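Notebook, July - shoe shelf, entry 2

Carried on with the small shelf today. Light wood top, black metal frame, stands level on the bench without shimming. The job is the same as in the last entry: get slides and sandals up off the surface and into one row, side by side, so a person coming in can grab a pair without sorting through a pile.

Cirneo lists the shelf at 476 mm across the top. I measured 447 between the insides of the legs, and that second figure decides what can be stored underneath. For the top, the full width counts. The shoes can sit right over the legs with no trouble.

Notes on placing:

Start from the left end and work right. If the first shoe goes in the middle the row never closes up properly and the last one hangs off the end.

Keep pairs together by color. Pink pair, then black pair. Alternating them looked all right but made it slow to find a matching foot.

Set each shoe down flat, then let go. Pushing it sideways once it is down moves the neighbor too.

Thick foam soles take up more room than the leather pair we used in the spring. Four is the limit on this top. For six we would need the longer Rindside shelf, 636 mm, and I don't want to order it until we know where it would stand. 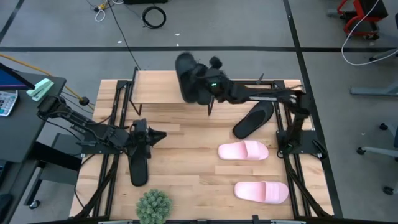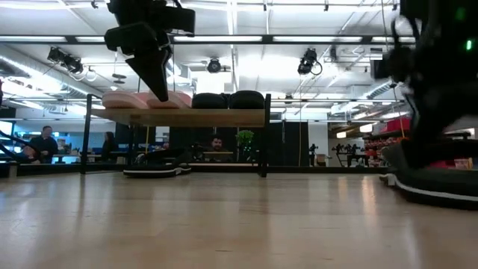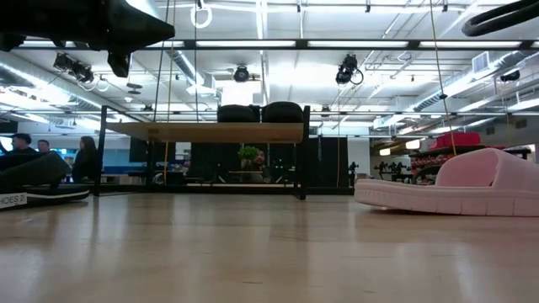

First: black sandals, left part of the shelf still bare. Second: row of four, pink on the left, black on the right.

The black ones are harder to tell apart than the pink. Left and right look nearly the same from the heel side - worth a dab of paint inside the strap, or a small sticker. Stickers came off the last batch within a week, so paint first.

The Lukus rack is still in its box. Same idea but with a slatted top, and I expect the straps to catch on the slats. Will try it with the pink pair before putting anything heavier on it.

To do: wipe down the top, felt pads under the legs (Agbeko ones, the thin kind), write the pair numbers on the storage bin. Check whether the end screws need another half turn - left side felt a bit soft when I lifted it.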